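Minutes of the Automation Working Group
Held in the ground floor meeting room, June

Present: Glykeria Vrettos (Chair), Mawuli Dankwa, Toàn Thân, Efthymia Stefanou (minutes)
Apologies: Antigoni Theodorakopoulos

The Chair opened the meeting at 2:05 pm and confirmed a quorum.

1. Minutes of the previous meeting

The minutes were accepted with one correction. Under item 4, "Dudero store" should read "Dudero warehouse". Moved by M. Dankwa, seconded by T. Thân. Carried.

2. Matters arising

The Chair had written to Enduter asking for its maintenance schedule. A reply was received but did not cover replacement of finger joints. The Chair will write again.

Antoniadis has withdrawn its offer to host a site visit while its loading area is being resurfaced. Members agreed to leave the item open.

3. Can machines take on household and shop-floor chores?

Mr Thân spoke to his paper, which had been circulated to members. The group had asked him to say plainly whether any of the chores on its list could be handed to a machine in the coming year. The list covers packing produce, clearing and wiping tables, folding towels, restocking low shelves and sorting returned goods.

His view was that packing and sorting were the nearest to being useful, and that folding remained a long way behind. Mixed items were the main difficulty. A hand set up for a firm, round object could not be assumed to manage a soft one or a flat box, and a shop basket usually held all three.

Members considered the basket task, in which a two-handed robot works with toy fruit on a cloth-covered table. Mr Dankwa noted that the woven basket had soft sides and a looped handle, either of which could catch a hand on the way in. He considered it a fairer test than a rigid tray. Ms Vrettos asked that the smaller and more awkward items, such as the clear plastic box and the bottle with the yellow cap, be scored separately from the fruit.

Ms Stefanou asked how the results were to be counted. Mr Thân reported 292 attempts to date, each allowed 60 seconds. An attempt in which a person touched the basket or any item was recorded as assisted. He did not wish to give a success rate until the assisted attempts had been checked against the log.

There was some discussion of cost. Mr Dankwa felt that a machine needing a staff member beside it saved no labour, and he asked that this be recorded. The Chair replied that supervision might be shared across several tables, though no member could point to a workplace where this was being done. The question was not settled.

Resolved: That the group advise Budex that no household chore on the list is ready for unsupervised use, and that produce packing be kept under review.
Moved by G. Vrettos, seconded by E. Stefanou. Carried, M. Dankwa abstaining. 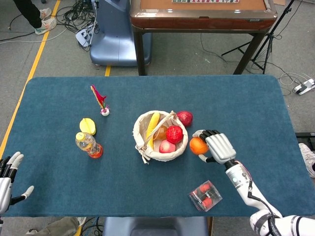 4. Budget

A sum of $2000 remains in the equipment line. Mr Thân requested part of it for a second set of baskets in a stiffer weave and for a replacement table cover, as the felt was showing wear. The Chair asked for a written quote before approval. Mr Dankwa asked whether the baskets could be bought locally, and Mr Thân undertook to enquire.

5. Correspondence

A letter was received from Dudero asking whether the group would consider adding shelf labelling to its list of chores. Members were not opposed. The matter was referred to Ms Theodorakopoulos for comment.

6. Actions

G. Vrettos to write to Enduter regarding finger joints and to send the advice to Budex.
T. Thân to check the assisted attempts against the log and obtain a quote for baskets and table cover.
M. Dankwa to prepare a one-page note on supervision and labour costs.
E. Stefanou to forward the Dudero letter to A. Theodorakopoulos.

7. Other business

Room 13 will be used for the next meeting. Members are asked to enter by the side door.

The meeting closed at 3:40 pm.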